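Notes for the evening talk: The Plastic Bag, a Short and Slightly Obsessive History
Hrefna Brynjólfsdóttir, Grostham Library, downstairs room, 40 minutes plus questions

Start without the slides. Ask who has a bag full of bags at home. Wait for the hands. Then ask where it lives (under the sink, behind the pantry door, in the car) and let people shout. Don't rush this, it's the best warm-up I know and the answers are always great.

Then say who I am. I started keeping bags when I was nineteen and working the register at Hjaltested, the grocery on the corner by the ferry. I have 681 of them now, all flat in folders, sorted by town and then by shop. Yes, my family knows.

SLIDE 2. Before plastic. Paper sacks, string nets, baskets, wrapping things in newspaper. Mention my grandmother's net bag, pass it around if the front row looks friendly. It stretches like crazy! You could get a week of potatoes in there and it went back in a coat pocket.

SLIDE 3. The shape. In the 1960s a Swedish company worked out how to take a flat tube of plastic, seal it, and punch out the top so the handles and the bag are all one piece. I love this so much. No glue and no stitching, and the bag weighs next to nothing. Fold the sheet of paper and cut it with the scissors while I talk (SCISSORS ARE IN THE SIDE POCKET). When it opens up people usually go "oh." Let them.

SLIDE 4. Why it's called a T-shirt bag. Hold one up by the handles against my chest. Done.

SLIDE 5. How the bag learned to talk. Early ones were mostly plain, or had the store name on them. Then you get the stock designs, the ones a small shop could order by the case without paying for its own artwork. Flowers, stripes, a big thank-you. Slow down here, it's the heart of the talk.

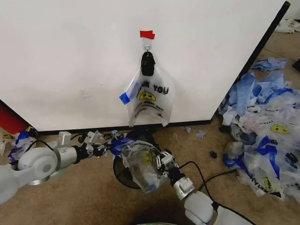
Block letters are doing a lot of work on a cheap bag. The plastic stretches, the ink goes on fast, and thin strokes fill in or disappear. So you want fat letters, few colors, and plenty of space between the lines. Read out the note from the man who ran the press at Lullico for most of his life: "If it looks too loud on the table, it will look right on the street." I could talk about that sentence all night.

Show the misprints after this. The Pruronetti bakery run is the star, where the second color slid over and every loaf of bread has a ghost next to it. They ordered 3,000 and used every one of them. I have four. Pass around the one in the sleeve, NOT the good one.

SLIDE 8. Collecting. How to flatten a bag (hands, a towel, patience, never an iron, ask me how I know). Keep them out of the sun. Some of the older ones are going to crumbs in the folder and there isn't much I can do about it except photograph them. Write the shop and town on a slip of paper, never on the bag.

SLIDE 9. The hard part. These things end up in rivers and trees and they stay there. I don't want to skip it, and I don't want to lecture either. Say plainly that I carry a cloth bag and that I still think the printed ones are worth saving. Somebody will ask about bans. Rules vary a lot from place to place, so ask what it's like where they live and let the room answer.

SLIDE 10. The 413 folder. These are the ones from shops that have closed. Go through them quickly, one every couple of seconds, no talking. If someone calls out a name they remember, stop and ask them about it! Last January a woman knew five in a row.

Questions. Leave the lights up. Bags can be handed in at the table by the door, please check for receipts first.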